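Wednesday, December 22, 2021

The fall semester is over and I finally have a clear evening to write up what the club has been doing. I said in May that I would post every month. That did not happen, so this one covers a lot.

For anyone new, I'm a third-year mechanical engineering student and I run the hardware side of our robotics club at Flisstead. We meet in the old drafting room on the second floor. There are two groups in the club right now. One builds a small wheeled robot for the spring competition. The other, mine, is working on a project called Jullero, which is meant to teach a robot arm to do simple table chores by recording people doing them first. We record with a gripper you hold in your hand. You squeeze, the fingers close, the camera on top records what you did. Later the software group tries to get a model to copy it.

We spent September arguing about the gripper and October printing it. The linkage is a plain four-bar on each side, driven off one trigger, so both fingers move together and the pads stay close to parallel. The first version had bare plastic holes at the pivots. After a couple of weeks of squeezing, the holes had gone oval and the pads flopped around at the tips. You could close the gripper on a pencil and then wiggle the pencil with almost no effort. We switched to brass eyelets pressed into the arms and printed new arms in the dark filament that was already on the shelf.

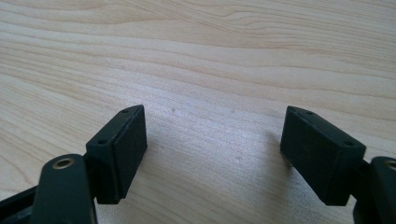
Jaws open over the table, brass eyelets in the arms.

Pressing in the eyelets took longer than printing the arms. The first batch of holes was too tight and two arms split along the layer lines. I opened the hole up a little in the model, printed a test strip with five different sizes, and picked the one where the eyelet went in with a firm push in the vise. If you do this, print the test strip first. I wasted most of a Saturday by skipping it.

The pads are separate blocks, held on with two small screws each. That was an argument too. One group wanted the pad and arm printed as one piece, which is stiffer and has fewer parts to lose. I wanted them separate so we could try different pads without taking the linkage apart. We went with separate pads, and so far we have swapped them three times, so I feel all right about that decision. The screws are too small, though. The heads strip if you look at them wrong. In the spring I want to go up a size.

Our budget line for Jullero this year was $393, which covers filament, screws, eyelets, and one camera. The camera took the biggest share. We bought it from Krawczyk, a surplus electronics store across the river that gives a student discount if you remember to bring your ID. I did not bring my ID, and had to go back the next day. The lens is wide, which is what we wanted. It sees both fingertips and a good amount of table beyond them. It also bends straight lines near the edges, and the software group spent most of a meeting on calibration before the numbers settled down.

The software side uses a program called Ostex to line up the video with the gripper opening. Somebody who graduated before I joined wrote it, and the documentation is one text file. It works if you start things in the right order. Start the camera, wait for the light, then start Ostex, then squeeze the trigger fully closed and fully open once so it learns the range. If you start Ostex first it records a file with no timestamps and does not tell you. We lost an entire afternoon of recordings to that in November. There is now a sheet taped to the wall with the order written on it in marker.

By the last meeting we had 110 recordings that we consider good. A good one means the task got finished, the timestamps are there, and no one's sleeve is over the lens. The tasks so far are picking up a block, putting a block in a cup, and moving a cup from one side of the table to the other. We wanted more tasks and more recordings, but midterms took two weeks out of the schedule and then it was Thanksgiving.

One thing I did not expect to spend time on was the table. We record on a light wood surface, and the overhead lights leave a bright patch on it right where the gripper points. 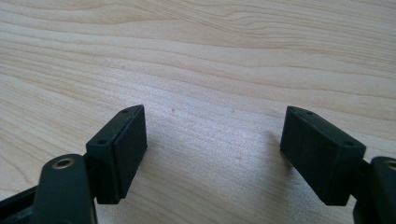
I figured glare was something the software people would deal with. They told me the camera's auto exposure reacts to it, so the picture gets darker when the bright spot is in view and lighter when it moves out. In a single recording you barely notice. When you play several in a row it is obvious. We tried turning off half the lights, which helped with the glare and made everything else grainy. We tried a bedsheet over the table, and the blocks dragged it around. For now we lock the exposure by hand at the start of each session and accept that the middle of the table is a bit washed out. One person argued that a little glare is good for the model, as real tables have glare too. That may be right. We don't have enough recordings to test it either way.

The other problem was people. Everyone holds the gripper differently. I come in low and from the side. One of the first-years comes straight down on everything like a claw machine. Another moves so slowly that a single block takes most of a minute. We talked about making a rule for how to hold it, and decided to only set a starting position and let people do the rest however they like. You start with the jaws fully open, hold still for a slow count of five, and then go. The still part gives us a clean section at the front of each file, and it makes it easier to throw out the ones where someone started before they were ready.

I also learned that your hand gets tired. The gripper is not heavy, but the trigger spring is stiff and you are holding your wrist at a strange angle. After half an hour I started making bad grabs. We trade off every ten minutes now. A softer spring would be the better fix, and I have one on order, but it has been on order for a while.

As for results, we trained one model before finals, on the block pickup task only. The arm we use belongs to the department, and we get it on Thursday evenings when the controls class is done with it. On its first try the arm went to a spot a few inches left of the block, closed on nothing, lifted, and stopped. It did that every time, with great consistency. The offset came from the mount. The camera on the arm sat at a slightly different angle than the one on the hand gripper, because I had printed the two brackets from different versions of the file. That was my mistake. I reprinted the bracket, and on the next Thursday it picked up the block a few times. It missed more often than it hit, and it did badly whenever the block was close to the far edge of the table, where we had hardly any recordings.

I was happy with that anyway. In September we had a drawing and a box of screws.

We had to turn in a poster for the department's end-of-term show, and ours was mostly pictures and one chart. The training run for the chart had 3762 steps, an odd number that we got because someone's laptop went to sleep partway through and we used what we had. Two different professors asked about it. We told them about the laptop. One of them laughed and the other one wrote something down.

For next semester, here is the list I have on my desk:

- Bigger screws for the pads.
- The softer trigger spring, if it ever shows up.
- One shared folder for the bracket files, with the old versions deleted.
- Some kind of softer covering for the pad faces. The plastic is slippery on the cup.
- A matte mat for the table that doesn't slide.
- Recordings near the edges of the table, not only in the middle.
- Ostex should refuse to record if there are no timestamps. I am told this is a two-line change. I have been told this since November.

I would also like to get more people on the hardware side. We have plenty of people who want to train models and only three who want to sand parts and press eyelets. If you're a student here and you can use a screwdriver, you're qualified. You don't need any experience with printers, and you don't need to be in engineering. One of our best people this fall is a music major who is just very patient with small screws.

The room is locked over break, and I brought the spare set of arms home with me so I can work on the screw holes. My parents' kitchen table is now covered in black plastic shavings and I have been asked to move to the garage. First meeting is the second week of the semester, same room, same time. If the door is locked, knock loudly, the printers are noisy.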